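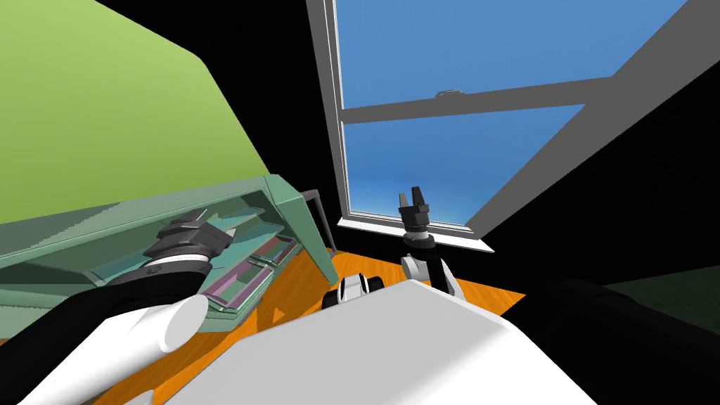

A mint green cabinet with glass shelves, and a large window to the right.

Sullow reading room to reopen after window repairs

The reading room at Sullow will open again in the first week of January, following repairs to the windows on the street side. Members who have been using the temporary desks at Plolwood can go on doing so until then. The Plolwood desks will be cleared over the holiday, so please take your papers home with you before the break.

The work began in July, when damp was found under two of the sills. It was meant to last six weeks. Once the plaster was off, the builders found that the timber behind it had rotted further along than the survey had shown, and the whole length had to be replaced. The final bill was £2,133, against the £2,000 set aside in the spring. The difference has been met from the general fund and there will be no change to subscriptions.

Nawal Ragab has spent the autumn sorting the local history boxes while they were out of the room. The Ouali family letters are now in date order, apart from one bundle with no dates at all. The parish maps have been moved into flat folders and should no longer be rolled. A new handlist is being typed and a copy will be kept at the front desk. Anyone who has borrowed the old handlist is asked to return it, as it has pencil notes in it that still need to be copied across.

Aslak Engebretsen will give the first talk of the new year, on the ferry crossing at Plakeck and the families who ran it. He has traced the crossing through rent books and two court cases, one of them over a drowned horse. Entry is £3, payable at the door, and tea is included. There are 50 seats and they cannot be reserved.

Opening hours will be the same as before the closure. The side entrance will stay locked until the new handle arrives, so everyone should come in by the main door and sign the book. Bicycles can be left in the yard but not against the railings, which have just been painted.

Items for the next newsletter should reach the office before the end of the month. Handwritten notes are fine if they are clear. We are still short of a replacement for the crossword.

December 2, 2018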